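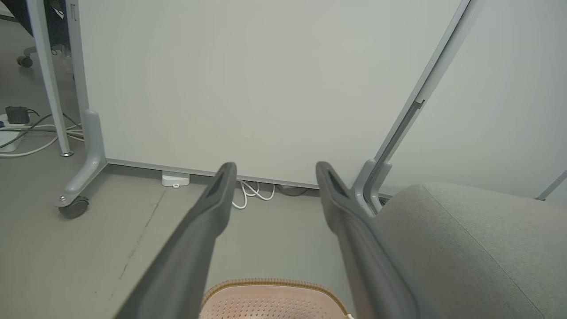 Sidomeo Shared Rooms: Good Practice for Mobile Robots in Furnished Spaces

The Sidomeo guidance on operating two-armed mobile robots in offices, lounges and meeting rooms was revised in July. It applies to all sites that run household tasks such as collecting clothing, moving light containers and clearing seats. The revision was prepared by Alaric Ferreira and reviewed by Gerrit Coetzee, and it replaces the earlier guidance in full. The gallery on this page accompanies Section 2, which deals with floors, cables and freestanding furniture.

The main change concerns the floor check. Sites were previously asked to inspect the route of travel only. The check now covers the full reach of both arms at floor level, including the space under whiteboards, tables and shelving. Power strips, adapters and coiled leads may stay in place during a task, provided that they are recorded on the room sheet and that no planned arm motion passes below the height of the lowest rail. Leads that cross the route of travel must be moved or covered before the arms are enabled.

Stands on casters are to be treated as movable objects. A light push at the foot of a stand can shift a tall panel, and operators should assume that any caster is unlocked until it has been tested by hand. Where two stands meet, the feet of both are entered on the room sheet as a single keep-out area – the gap between them is not to be used for reaching.
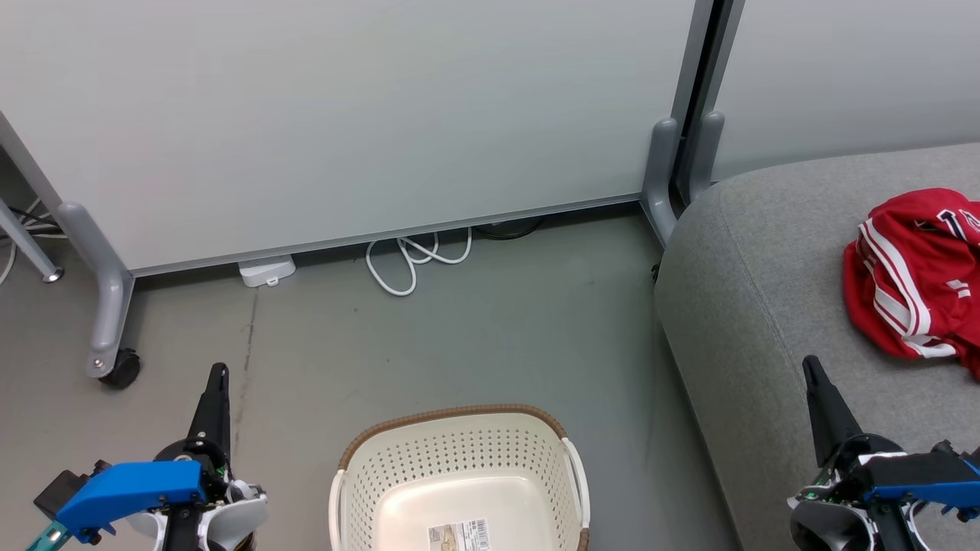
A red jersey on a gray sofa, with a white basket in front and both grippers in view. Section 2 asks that the item, the container and the arms all be visible to the operator before a pickup begins.

Soft items on upholstered seats are to be approached from above, at reduced speed, with the gripper open. The operator should pause before contact and confirm that the jaws will close on the item alone. Seat covers and loose cushions are a frequent cause of stopped tasks in the incident log, which held 564 entries at the time of the review. Of these, 108 concerned contact with furniture.

Containers should be placed where neither arm must cross the other to reach them. Labels left inside a container are acceptable if they lie flat. A container that shifts during a task may be repositioned by hand once both arms have been stopped – never while they are moving.

Room sheets are kept for 20 months. Sites at Rullby and Eltolska should send completed sheets to the Sidomeo practice office at the end of each month. Questions about Section 2 may be addressed to Gerrit Coetzee.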